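Plarkico offices, flooring and unpacking: report for May

The carpet is down in the back room. It is gray with a speckle, as ordered, and I have no complaint about the color. I do have doubts about the price. The quote covered 252 square feet and we were billed extra for fitting, which Kyriaki Gavalas had been told was included. She has asked Vasilakis for a corrected bill. I would not count on getting the full $800 back. 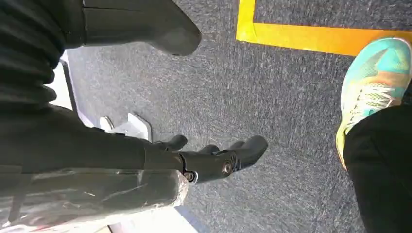 Unpacking is further behind than the last report suggested. Of the 68 items on the delivery list, nearly all have arrived, but arriving and being ready to use are two different matters. Spyros Mitsotakis-Vlachou wants plastic wrap left on until the dust settles. I think that just puts the job off, and I've told him so.

We are asking for 2 more weeks. I'm not convinced that will be enough.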